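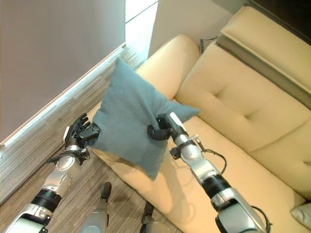 Looking after old Bible atlases and scripture maps

I love these books! A good fold-out map of Mesopotamia, with the Tigris and Euphrates picked out in blue, can keep me busy a whole evening. Mine is a 478-page study volume and I'd like it to outlive me, so a few things I do:

Keep it out of the kitchen and the basement. Steam and damp make the pages wavy. A shelf on an inside wall is best.

Lay big books flat, up to 4 in a pile, heaviest at the bottom.

Dust the top edge with a soft, dry paintbrush, moving away from the spine (hold the book tightly shut while you do it).

Musty smell? Stand the book in a lidded box with an open dish of baking soda beside it, never touching the pages, and give it 7 days. Mine needed a second round with fresh soda and came out so much nicer!

Open fold-outs on a clear table and close them along the old creases. Please, no sticky tape on tears. It goes yellow and is awful to get off. Ask a paper repairer about Japanese tissue.

Audrey-Anne Bergeron
June 29, 2018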